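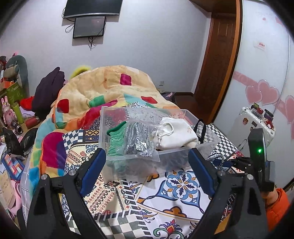

Winter clothing swap returns to Walley hall

Residents clearing out cupboards and spare rooms are being asked to bring their unwanted knitwear, blankets and bags to the Walley hall this February, when the Tonden clothing swap opens for its second year.

The swap will run from 10am until 2pm. Entry is free and there is no need to book. Anyone bringing items will be given a token for each one accepted, up to a limit of six, and can exchange these for anything on the tables. People who have nothing to bring can still come in after 1pm, when whatever is left may be taken without a token.

Organiser Aníbal Palomino said more than 1000 items changed hands last year, most of them jumpers, scarves and children's coats.

"We had a queue down the side of the building before the doors opened," he said. "The knitwear went first. By noon there was hardly a woollen thing left in the place, so if people have any of that put away at home we would be very glad of it."

One change this year is the way things are handed in. Last time a lot of clothing arrived in black sacks and had to be emptied on to the floor and sorted, which held up the start. Palomino is asking households to use clear plastic storage bins or clear bags instead, so that the sorters can tell what is inside before opening them. Bins will be emptied and handed back on the day. Anything knitted should be washed, dried and folded into its own bag — moths were found in two donations last year and both had to be thrown away.

Drawstring pouches, handbags and shopping bags are also wanted, as are blankets and throws in good condition. Pillows, duvets, underwear and shoes cannot be taken.

There will be a mending table at the far end of the hall, run by Gilberto Benavides, who has a repair shop in Guzmán Street. He will be sewing on buttons, replacing cords and closing up small holes, and says he can manage 60 small jobs over the session if people keep to one each. Zips will not be done on the day but can be left with him.

Clothes can be dropped off at the side entrance in Fletero Lane on the evening before the swap, between 5pm and 7pm, or brought along in the morning from 9am. The car park at the front will be kept free for drivers with blue badges.

Items not taken by the end will be stored at the hall and put out again at the spring swap — the date for that has yet to be set.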